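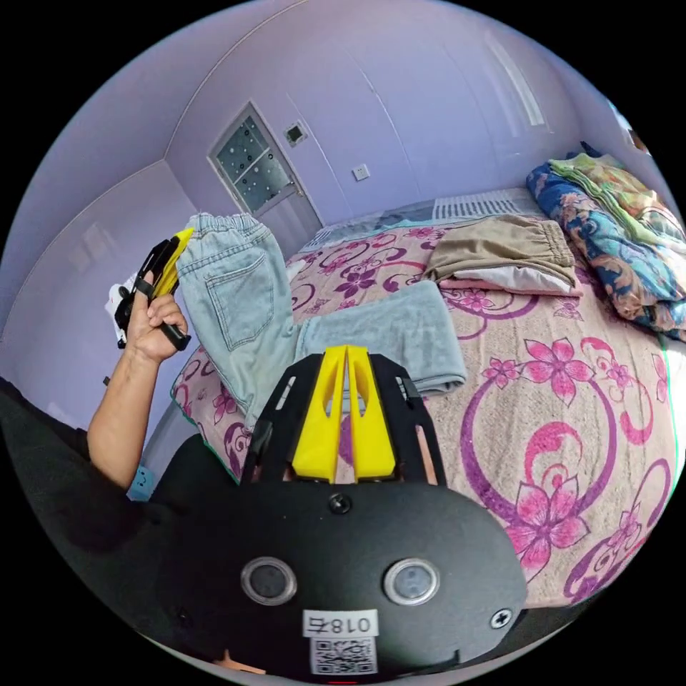

Lavender walls and the frosted glass door.

Search this site Go

Small conventions should stay small

Mokora has announced that next year it will move out of the Alto hall and into the exhibition centre by the ring road. Most people I've spoken to are pleased. I'm not, and I'd like to set out why before the tickets go on sale.

The last one had 335 people through the door. I know that sounds poor next to the big shows, where you can queue for longer than that film everyone was dressed up from. But at Mokora you could get to every table twice. My daughter spent 14 minutes talking to Lilla Major about how she inks her pages, and there was no one behind us sighing. At the last big expo we went to, she got a signature, a nod and a steward's hand on her shoulder.

The new venue needs roughly 1,000 visitors to cover the hire. That figure changes everything else.
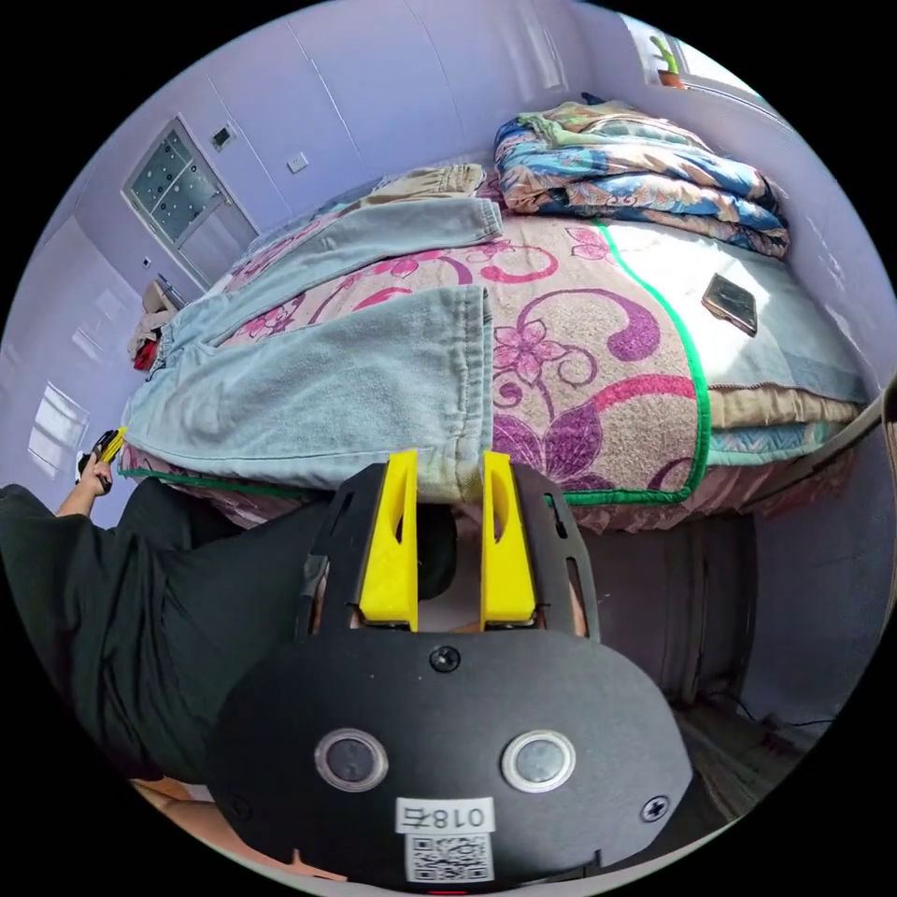
Tables will have to cost more, and the people who drop out first are the ones selling hand-stapled comics for £2. Their places will go to traders with boxed figures you can buy in any shopping centre. I have nothing against boxed figures. I own several. I just don't need to pay for parking to look at them.

Then there are the costumes. In the Alto hall there was a side room with a mirror and a kettle, and people helped each other with wigs and straps. A costume made at home from an old curtain got the same applause as one that took all winter. Bigger shows run a judged contest with heats, and the children and the shy ones stop putting their names down. I've watched it happen at two events already.

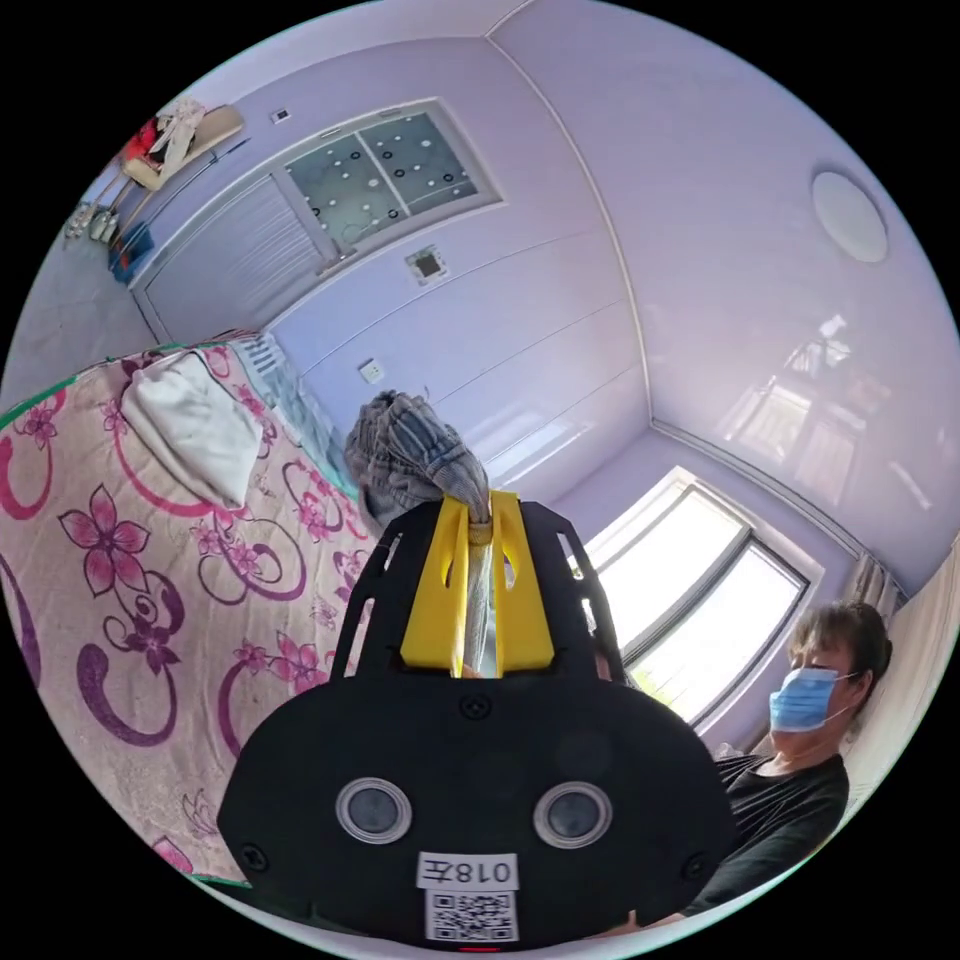 BRIKSKA COMICS AND GAMES CLUB
Members' Opinion

Beca Samuel has argued the other side in the newsletter, and she makes a fair point about access. The Alto hall has a steep ramp and one accessible toilet, and on Sunday afternoon the aisle by the Pap demo tables was too tight for a wheelchair. That does need fixing. Fewer tables and a second room would fix most of it — the school next door has offered one before.

I'd also run it over two weekends if demand really has grown. It would be more work, and I'd put my name down for a shift on the door at both.

Ticket prices for the new venue come out in December. Please read them before you vote at the club meeting.

We use cookies to remember your settings. Accept Manage

Contact us | © Brikska Comics and Games Club | Back to top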